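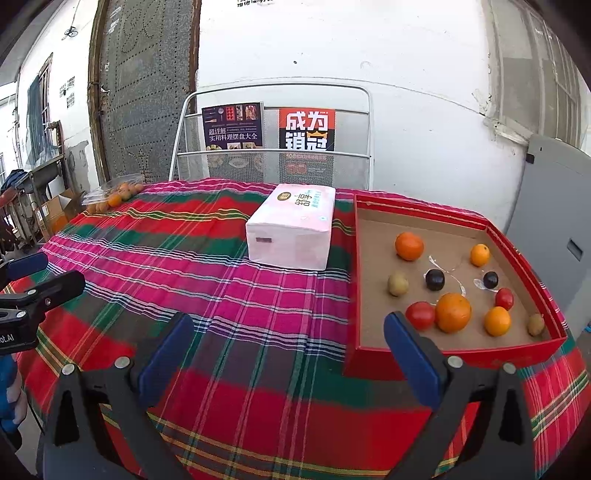 Figure 4.1 Fruit in a red cardboard tray on a plaid tablecloth.

Chapter 4
Small labels and the art of the reissue

I bought my first reissue by mistake. I was after an original pressing of a folk LP on the Comton label, and what came through the post was a repress on thick, heavy vinyl with a new sleeve note stapled inside. I was cross for a day. Then I played it, and it was so much quieter than my mate's scratched copy that I stopped sulking and started asking questions (who had made this, and who had let them?).

Those two questions will keep us busy for the whole chapter. In Chapter 3 we followed a new recording from the studio to the shop. Now we're going the other way, starting with music that has already been out once, gone missing from the racks, and been brought back by a small label with not much money and a great deal of patience.

Our main case is Whitlock, a label run from two rooms above a bike shop in Gandham. Its first release was a 12-inch record by a dance band, pressed in a run of 285. I've been through the paperwork with Kiran Dwivedi, who set the label up, and it's a lovely muddle – letters to the singer's niece, a quote from the pressing plant, and a test pressing sent back because side two had a click in it every time the needle reached the third song. The master tape was 40 years old and had been stored in a garage. You'll read more about that tape in Section 4.2, including how it was baked before anyone dared to play it!

We'll then look at Clornel, a bigger outfit that puts out box sets, and I'll ask you to compare the two budgets on page 56. Please do have a go before reading my notes. I got the sleeve printing costs badly wrong the first time I tried it.

Words to look out for as you read: licence, master, lacquer, test pressing, run-out groove, deletion.

4.1 Who owns an old recording?

Let's begin with the dullest part, which is also where most reissues come unstuck. A record usually carries two sets of rights, one in the song and one in the recording of it, and they are often held by different people.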